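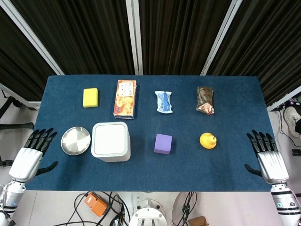
Why does food come in packets?

Most of the food in a shop is wrapped in something. Crisps are in bags, biscuits are in boxes or packets, and milk is in bottles or cartons. The wrapping has several jobs to do before the food reaches your kitchen.

Keeping air and water out

Air makes many foods go stale. A cracker left on a plate overnight takes in water from the air and turns soft. Nuts and crisps have oil in them, and oil that meets oxygen for a long time starts to smell and taste bad. People call this going rancid.

A sealed packet slows both of these down. Crisp bags are often filled with a gas called nitrogen. It is already in the air you breathe, and it does not react with the oil. It also puffs up the bag, so the crisps are less likely to be crushed in the lorry.

How a packet is sealed

Many small snacks are wrapped by a machine that starts with one long roll of thin plastic film. The machine folds the film into a tube and seals it along its length. The food goes into the tube, and hot metal bars press it shut at each end. A blade cuts between one packet and the next.

The pressed ends are called crimps. Look for tiny ridges next time you open a wrapped sweet or a biscuit bar. Some sweets are closed by twisting the wrapper instead, but a twist lets more air in than a crimp does.

The machine at the Bolari biscuit works fills 2,992 packets in an hour. Renji Sugawara looks after it. If the bars are too cool, the packet does not stick. If they are too hot, the film melts and leaves a hole.

Why use a box?

Card is stiff, so a box protects food that breaks easily. Boxes also stack well on a shelf. Card does not keep air out, though, and that is why there is often a bag inside the box.

A box arrives at the factory as a flat sheet, already printed and cut. Flat boxes take up very little room. A machine folds them along the creases and glues the flaps.

What the words tell you

In the UK, a packet of food usually has to show:

The name of the food
What is in it, with the biggest ingredient first
A date
How much food there is
The name and address of a company

Foods that can make some people ill, such as milk, peanuts and wheat, must stand out in the list. They are often in bold letters.

"Use by" is about safety, so do not eat the food after that date. "Best before" is about taste. The food may be a little stale after it, but it is usually safe if it has been stored properly.

Try it yourself

You need 6 plain crackers, a plate and a tub with a tight lid. Put three crackers on the plate and three in the tub. Leave them for two days, then snap one from each. Write down which made the louder sound.

Words to know

Crimp: to press two edges together in small folds
Film: a very thin sheet of plastic
Rancid: the bad smell and taste of old fat or oil

Written by Geum-ok Myung. Last checked 2024-06-02.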